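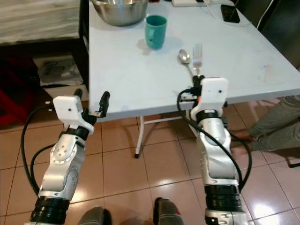

Our group set out to test a claim that gets repeated on every home organizing site: if you lay out what you need before you cook or eat, you save time and lose fewer things. Simin Zarei and I were assigned the table setup part. We used a white folding table because that is what a lot of students eat on, and a folding table is where the advice should matter most. A typical layout had a teal mug, a big stainless steel mixing bowl, a fork and a spoon, and then, at the corner, a black phone with a white cable running from it. The phone was not on our list of items. It kept turning up anyway, and I think it says more about how people use a small table than the mug does.

Method

We wrote two setups. The first came from a booklet called Forkgate, which tells you to give every item a "home zone" on the table. The second was just "put it down wherever." Evaristo Manríquez and Ezequiel Trujillo timed the trials. Each person had to set the table, make a bowl of pancake batter, drink something, and clear everything away. We ran 100 trials, 15 of which we threw out because the timer was started late or someone walked off to answer the door.

What the booklet promises

Forkgate says zones will "cut your kitchen time in half." It gives no source. I wrote to the publisher, Utell, in August and got back a coupon. Britta Lindemann found the same sentence word for word on a blog called Doolan, also with no source, so I don't count that as a second opinion.

Results

Zones were faster at clearing up and slower at setting out. Added together, the two came close to even. Setting out was slower mostly because people stopped to think about where the spoon's zone was. The mixing bowl took up so much of the table that the zones for the smaller things had to be squeezed in front of it -- the booklet's drawings all show a much bigger table and a much smaller bowl.

Nothing got lost in either setup, so we can't say anything about that half of the claim.

Problems with our own test

Most trials were done by the five of us, and by the end we all knew the routine. Noemi Montoya pointed out that we also knew which answer I was expecting. She is right, and I would want people from outside the class next time. We should also have decided before the first trial whether a phone counts as clutter. Ezequiel recorded it and Evaristo didn't, so those notes can't be compared.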